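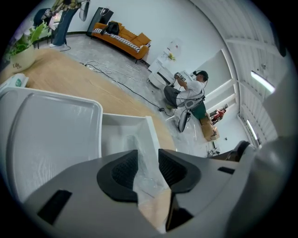

Page last changed: July, 16:20

Visit to the Stukum collection room, Driltdale. Hannelore Frerichs showed us the household set: operators work with hand-held grippers, and each take is stored as one example. The current task is a box with a lid, on a table. The set held 3,301 takes on the morning of our visit - 242 had been rejected at review, mostly for lost tracking.

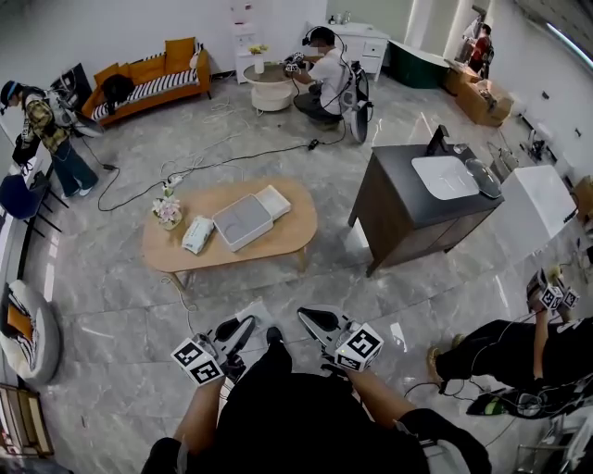
Photo: Muthu Iyer / Ostermann

Marker cubes are fixed to the grippers. Several operators share the floor, each with a separate task sheet. Cable routing is still open. Training runs are done at Seretville, which we did not visit.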